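# Getting the gripper right before anything else

I've been rebuilding my simulated pick cell from scratch this summer, and I finally have the part I care about most: a wrist view I can trust! 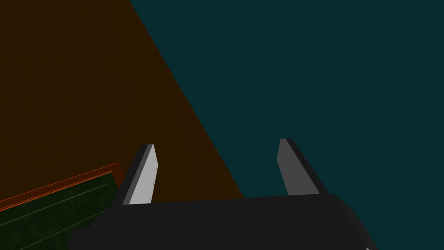

## Why I start with the hand

My old cell, Sodham, had a lovely arm and a terrible gripper. I'd spent all of June fussing over joint limits and left the fingers at whatever the import gave me. Every grasp went a little crooked, and I kept blaming the planner. So with the new one (it's called Flareo, don't ask) I did the fingers first and didn't touch a single motion script until I was happy with them.

The jaw is a plain two-finger parallel one on a wide black palm. I kept the finger shapes simple, with squared tips and a small chamfer, and I love how easy they are to read against the big flat colors in the cell. Brown on one side, teal on the other, and you can follow each finger all the way up.

## The setup, in the order I do it

1. Zero the jaw. I open it all the way, write down the value, close it, and write that down too. If the two readings drift between restarts, I stop there and fix the import.
2. Check that both fingers move by the same amount. Mine were off by 3 mm on the first try – a mirrored joint with the wrong offset.
3. Set the finger friction. I do this with a plain block and nothing else in the jaw's path.
4. Lock the camera to the wrist and leave it alone. I used to nudge it for a nicer view and then wonder why my saved runs didn't line up.
5. Save the whole thing as a named preset before trying anything clever.

Step 2 ate an entire evening. The offset lived in a file I'd copied over from Sodham, and I had read past it so many times that I'd stopped seeing it.

## Running it

With the preset saved, I let the open-and-close cycle go for 410 rounds while I made dinner. The log came back clean, with both fingers ending each cycle where they started. I may have cheered at the stove.

After that I tried real picks, and nearly 132 of them went through before the first slip, which came from a block sitting right at the edge of its tray. I still want to soften the closing speed a bit. There's also a tiny hitch when the jaw reverses, and I haven't tracked it down yet, so that's the job for tomorrow night.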